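Uddale's hand-held grippers get a home workshop of their own

June 28, 2019

Ask Josée Vachon what keeps a hand-held gripper happy and she'll have a screwdriver in her hand before you've finished the question. She looks after the whole pool at Uddale, where people take the grippers into ordinary rooms and pick up ordinary things, all day long, so that a robot arm can later learn from the way they did it. The arms get most of the attention. The grippers take most of the knocks!

Uddale has now put its upkeep routine in writing, and we were lucky enough to get an early read. It's a cracking document, full of grubby practical detail, and it grew out of a long winter in which the pool went from a couple of prototypes to something that needed proper looking after. Vachon started the notes in November as a page taped inside a cupboard door at the Bravwood workshop. By autumn's end the tape had given up and the page had become a folder.

The first part deals with the linkage. Each finger on these grippers is carried on pivot pins, and the pins are where a unit starts to go off. A little side play is fine. When it gets to the point where the two pads no longer meet square, the unit comes out of use and goes on the bench. Vachon checks this by closing the fingers on a strip of plain office paper and tugging. If the paper swings to one side, one pad is biting before the other. She doesn't reach for the oil. Oil picks up fluff, and bedrooms and living rooms are full of fluff, so the joints get a dry wipe and a tiny amount of dry lubricant worked in by opening and closing the fingers 20 times.

Then there are the pads, and the notes get very keen indeed about pads. The ribs do the gripping, and they clog. Skin oil, lint, flour, whatever was on the last thing picked up. Vachon brushes along the ribs with a soft toothbrush, never across them, then wipes with a barely damp cloth and leaves the fingers open until they've dried. A pad comes off when the ribs have gone shiny, and both pads on that gripper are swapped together. Fitting one new pad opposite a worn one gives you a grip that creeps sideways, and on small items that creep is the whole ball game.

Small items are really what the routine is for. A mug or a folded towel will forgive a tired gripper. Beads won't. They're round, they're slick, and the gap left between the pads is hardly wider than the thing you're holding. Strung pieces bring their own trouble, with a length of weight hanging under the grip and swinging whenever the hand moves. Vachon rates jewellery on a soft bedspread as the best all-round check she knows, better than any gauge on her bench, and it's easy to see why once there's a big glossy pearl bead between the fingers. 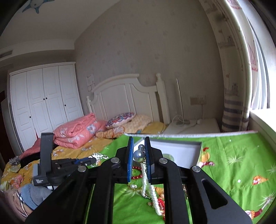 Setting up for small objects

The notes give a separate page to the set-up before a session with small pieces, and it's the bit other teams will want to pinch.

Zero the opening first. Close the fingers fully with nothing between them, hold for two seconds, and let the reading settle. Open them all the way and do the same again. If the closed reading has drifted since the last session, look for something caught behind a pad before touching any settings. Nine times out of ten it's a thread.

Next comes the squeeze. Operators new to the job nearly always grip too hard, and a hard squeeze on a round bead fires it across the room (Vachon has a jar of the ones she's found later). Her advice is to close until the bead stops rolling and then stay there. She has people practise on dried chickpeas from Wong, the grocer downstairs from the workshop, who must by now be wondering what sort of soup they're making up there.

Fabric matters too. On a soft surface the fingertips push down into the cloth before they reach the object, and it's terribly easy to pick up a pinch of bedding along with the bead. Come in with the fingers a little wider than you think you need, lower them until they just touch, and close slowly. After a session on fabric, turn the gripper over and look up between the linkage bars for loose fibres. Tweezers, not fingers, for those.

Two grippers in one room get the same checks, one after the other, by the same person. Vachon is firm on that. Different people feel "a bit loose" differently, and a pair set up by two sets of hands will never quite match.

When it goes to the bench

Every gripper gets a full strip-down after 200 hours of use. The pins come out and are laid on a magnetic tray in the order they came off, the arms are checked for fine cracks near the cutouts, and anything doubtful is replaced on the spot. A strip-down takes Vachon 70 minutes, including tea. She's faster than that when there's a session waiting, but she doesn't recommend it.

Reassembly ends with a test that made us laugh out loud when we read it. The gripper has to lift a necklace by one bead, hold it until it stops swinging, and put it down again without the chain bunching up. Pass, and the unit gets a dab of green paint on the inside of the handle. Fail, and it goes straight back under the lamp.

The Anbridge group, which runs a smaller pool of the same grippers, has been trying the routine for a few weeks and has already sent back a list of changes. Their favourite is a fold-out pouch that keeps the toothbrush, cloths, spare pads and tweezers with each gripper, so the between-session clean happens in the room and doesn't wait for the drive home. Vachon has adopted it on the spot — she's sewing the first lot herself, out of old curtain fabric.

The next revision will add a page on cold mornings, when the pads feel stiffer and the first few picks tend to be clumsy. She's also keen to hear from anyone who has found a longer-lasting pad material that still grips a polished bead. Notes can be left at the Bravwood front desk, where copies of the routine are sitting in a tray by the door. Bring your own folder, they've run out.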